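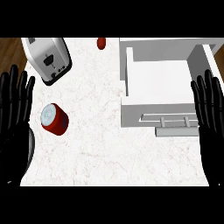 Why can accredited reporters not open the live link to the extradition hearing at Keltville?

Access passes for the hearing were issued under the old case title. When the two defendants' cases were joined, the case received a new title and the passes were not carried across. Reporters holding a pass from before the change must be issued with a new one.

Ticket subject: Live link refused, joined extradition case, Courtroom 2
Service: Belay remote observation service
Opened: 11th January
Opened by: Sabina Brabec, foreign desk, Warnus
Handled by: Torquil Gourlay, Press Access Support
Priority: High
Status: Closed, with one action outstanding

Report as received
Our correspondent has been accredited for the murder conspiracy extradition case since before the first hearing. This morning the link opened as far as the waiting page and then showed "Pass not valid for this matter". The same pass worked for the bail application. Two colleagues at other agencies have the same message. The requesting state's counsel is due to open today and we would be grateful for urgent attention.

First response, T. Gourlay
The report is acknowledged. Please confirm whether the pass was requested before or after the judge's order joining the cases. Please do not submit a second application while this ticket is open, as duplicate applications are held for manual checking.

Reply, S. Brabec
It was requested before the order. We have not applied again.

Findings
The pass is genuine and has not expired. The order joining the cases closed both original entries in the hearing list and created a third. Belay checks each pass against the list entry and not against the names of the defendants, and so refused it. A total of 64 passes were attached to the closed entries. Members of the public following the case by the audio line – more than 2,000 had registered – were unaffected, as that line does not require a pass.

Action taken
New passes were issued to all holders. Valluvent, which maintains the list software, was asked to confirm that reporting restrictions had moved to the new entry. It confirmed that they had. The order protecting the identity of the second witness remains in force and is shown on the waiting page.

Reply, S. Brabec
The new pass works. Our correspondent missed the greater part of the opening. Is a recording available?

Response, T. Gourlay
Recordings of proceedings are not released to the press. A written copy of the opening may be requested from counsel, and a transcript from the court office within 14 days of the hearing. The difficulty is regretted.

Outstanding
Valluvent is to supply a change so that passes follow a case when it is joined to another. Delivery is expected in February. Until then, support staff are to check the list after any such order and reissue passes by hand.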